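The Arms, Part 9: Tendons, Tables and a Lot of Restarting

I said at the end of the last post that I'd have both hands closing by the end of the month. It is 25th August and one of them closes. The other one clicks.

For anyone who has landed here from a search, I'm building a pair of robot arms with multi-fingered hands, on a bench in the shared workshop at Brilgate. Most of the parts are printed. The control board is a Tralance, bought second-hand, and the hand design started out as a set of files called Choo that I have changed so much I should probably stop using the name. Earlier posts cover the arms up to the elbow. Nothing has caught fire.

The clicking is in the left ring finger. The cord that pulls it shut runs over a small printed pulley at the second joint, and when the finger gets past halfway the cord rides up and drops back in. I printed the pulley again with a deeper groove and it was a bit better. I printed it again with a deeper groove still and the wall split. At the moment there is a brass one in there, turned for me by Ha-rang Pyo, who had the lathe set up anyway and did it in the time it took me to make the tea. It still clicks, but less, and I think what's left is the cord being too thick. I've ordered thinner.

The right hand is fine. I took it apart once to see why it was fine and then had some trouble getting it back to that condition, so I'm leaving it alone.

Wiring took up most of two evenings. I had run the motor cables down the outside of the forearm because it was easy, and every time the wrist turned they caught on the bench clamp. They now go through the middle. This meant taking off the wrist joint, and the wrist joint has 2 screws you can only reach with a ball-end key from underneath, lying on the floor. If you are copying this build, put the cables through the middle the first time.

While I wait for the cord I've been working in simulation. The simulated pair doesn't click, and if a grasp goes wrong I can reset it without crawling about looking for a lemon. I was sniffy about this when I started. I thought it would be quicker to try things on the bench, and for the first few days it was, because getting the simulated table to behave took me ages. Things slid, or jittered, or sank. The friction values in the file I'd borrowed were meant for a gripper with flat pads and were no good for fingers. After I changed them it settled down.

The job I've picked is a simple one with food and crockery, using both hands over one table.

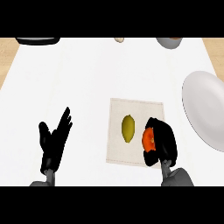 I ran it 118 times over one weekend with the starting positions shuffled a little each time. Most of the failures were the same failure: the fingers closed in the wrong order and pushed the thing away before the thumb got there. So now the thumb goes first. I also slowed the last part of the closing movement right down, and it looks fussy but it helps. I'd like to get to 1000 runs before I trust any of the numbers, and I'll leave it going overnight once I've sorted out the logging, which at present fills the disk with files I don't need.

None of this tells me how the real ones will do, of course. The simulated fingers have no slack in them and mine have plenty -- you can wiggle the real little finger a fair way before the motor notices. I've got an idea for a spring at the base to take that up. Someone at the Tokdale meet-up suggested elastic instead, and I may try that first as I have a drawer full of it.

Still to do: thinner cord in the left hand, spring or elastic, a proper cover for the board, and a new bench clamp with no sharp corner on it. The next post should be in September if the cord turns up.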